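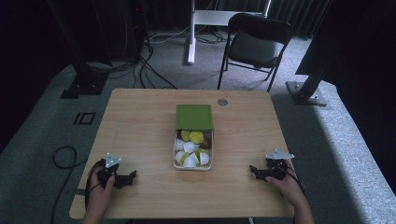

Come move small things around with us: 20 people wanted for the Sipos study in Plinstead

Hi! I run the day-to-day side of the Sipos study, and I'm looking for 20 people who'd be willing to spend a while standing at a table, holding a gripper in each hand, and taking things out of a plastic box. You don't need to know anything about robots. If you've ever emptied a junk drawer you have the background.

We're a small research group at the Plinport building, on the Cadton side of Plinstead (it's the one across from the bus depot, with the bike racks nobody can find the first time, so look behind the building). The new round starts in July and runs until we have everyone we need.

What we're studying

The short version is that we want robots with two arms to get better at cluttered, fiddly jobs, and we think a good way to teach them is to record people doing those jobs with the same kind of "hands" a robot has. So you hold one black gripper in your left hand and one in your right, and you do the task with those. Each one has a white plate with dark dots mounted on top, and the tracking system uses the plates to work out where the grippers are and which way they're tilted. Later a model learns from the recordings, and we put it on a pair of real robot arms and see how badly it embarrasses us.

The part I care about most is what people do when something goes a little wrong. You squeeze a cup and it squirts out sideways, or the piece you wanted is under three others. Your own fingers would fix that without you noticing. With two grippers you have to make a plan, and the plan is the interesting bit!

What we found last time

We finished the first round with 2242 usable recordings, all of them of people sorting things with the two grippers. I'd expected the best teaching material to come from our own team, because we've been doing this for months and we're fast. So we trained one model on our recordings and another on recordings from visitors who had never touched the equipment before, keeping the amount of recording time the same for both.

The model trained on the team was quicker when everything went smoothly. Then we started nudging the box between attempts, or tipping the pieces into one corner, and it got into trouble. It would close on thin air and carry that thin air carefully across the table and let go of it. The one trained on visitors was slower and kind of wobbly, but after a missed grab it went back and tried again much more often, usually from a different angle. When we watched the recordings side by side the reason looked pretty clear to me: the visitors miss more, so there's more trying again in there to learn from.

I should say that this is one setup, one family of tasks and a modest number of people, and we could be fooling ourselves. Maybe our visitors were an unusually patient bunch. Maybe it has more to do with speed than with mistakes, because a slower recording gives the model more to look at around each grab. Sorting that out is exactly why there's a second round, and why I need people who haven't done this before.

What you'd be doing

A visit takes 95 minutes from walking in to walking out. We start with the paperwork and a chance to look at everything and ask questions. Then I fit you with a small camera on a headband, which sits above your eyes and records what's on the table, and you get some time to play with the grippers before anything counts. Squeeze them, click them together, pick up your own car keys, whatever helps.

After that we get going. The main task is the box task. There's a clear plastic container with a green lid, and inside it a jumble of small pieces, a lot of them white and cup-shaped, with a few odd ones in other colors mixed in. I'll tell you which piece to go after and you get it out and set it down on the table. Then you do it again with another piece, and again. Some rounds you can do any way you like. In other rounds I'll ask you to hold the box steady with one gripper while the other one works, or to go at half your normal speed, which people find much harder than it sounds (I do too).

There's also a lid task, where you open and close the container with the grippers, and a handover task, where you pass a piece from the left one to the right one in midair and put it down without dropping it. You will drop it. Please don't say sorry when you do! Everybody says sorry, and I spend the whole afternoon telling people it's fine. Just pick it up if you can reach it with the gripper, and if it's rolled off onto the carpet, leave it and I'll fetch it.

We take a 20 minute break in the middle with coffee, tea and whatever snacks survived the morning. It's included in the 95 minutes. Your hands will be glad of it, as the grippers aren't heavy but you use muscles you don't normally think about, mostly at the base of the thumb.

Who I'm hoping to hear from

Adults, 18 and up, who can stand at a table for a stretch and squeeze a trigger repeatedly without pain. If you'd rather sit, tell me when you write and we'll set the table up for that, as long as I know ahead of time. Glasses are fine under the headband. Long hair is fine too, but bring something to tie it back so it stays out of the camera's view.

Left-handed people, I would love to have more of you. Last round leaned heavily right-handed and you can see it in the results: both models reach with the right arm even when the piece is way over on the left. I'd also like a wider range of ages than we had. If your work or your hobby has you doing careful things with tools, like sewing or fishing flies or fixing phones, great, and if you're the sort of person who knocks over every glass on the table, also great. I mean it, given what I wrote above.

Please don't sign up if you took part in the first round. I liked having you here, but for this one I need first-timers. The same goes for anyone who works with hand-held grippers or teleoperated arms for a living or for school. And if you have a wrist or hand injury that's still healing, give it time. We'll most likely be running more of these.

What we record, and what we don't

We record video from the headband camera, the position of the two grippers, and how open or closed each one is. There are cameras on stands around the table for the tracking, and they're pointed at the work area. We don't record sound, so you can hum or swear at the box as much as you want.

Your hands and forearms will be in the video. Your face shouldn't be, and if it does turn up somewhere, say because you took the headband off before I'd stopped the recording, we cut that part. Take off rings and watches if you'd prefer not to have them on video, and cover any tattoos you'd like kept private. I keep a few stretchy sleeves in a drawer for that.

Recordings are stored under a number, and your name is kept in a separate place. We plan to share the finished set with other research groups, and the consent form asks about that on its own line, so you can take part and say no to the sharing. You can stop at any point in the visit for any reason. If you change your mind after you've gone home, write to me before the set is shared and I'll delete what you recorded.

Money

You get a gift card for taking part, handed over at the end of the visit, and you get it in full even if you stop early. The amount and the choice of stores are in the information sheet I send out, and I'd ask you to read that through before you book. We can't cover travel, sorry. The Cadton bus stops right outside and there's free parking in the lot on the left as you come in. Don't use the spaces closest to the door, they belong to the dentist and he does check.

A few practical things

The study room has dark curtains and it's kept fairly dim. It's also a bit cool, so bring a layer, ideally one with sleeves that push up easily. There are cables and equipment stands around the table, so wear flat shoes, please, and let me walk you in the first time. The table itself has to stay where it is for the tracking to work, so try not to lean your full weight on it.

You can bring a friend to keep you company, but they'll need to wait in the lounge while we record. Kids, same thing, and they'd need an adult with them out there. Service dogs are welcome, just let me know so I can tape down the loose cables and clear a good spot.

How to sign up

Use the sign-up form on the Sipos page, or drop by the front desk at Plinport and leave your contact details on the clipboard there. Tell me whether you're left- or right-handed, whether you'd like to sit or stand, and which times of day suit you. I've got mornings from 9 a.m. and a few slots starting at 6 p.m. for people who work. The evening ones filled up first last time, so if that's all you can do, get in early!

I'll write back with the information sheet and a couple of possible times. If you haven't heard from me within a week, check your spam folder and then bug me again, I'm not offended by reminders.

And if you only want to see how the study turns out, tick the results box on the form and leave the rest blank. I'll put you on the list and send you a plain-language summary once we've trained on the new recordings, along with a clip or two of the robot arms missing the box.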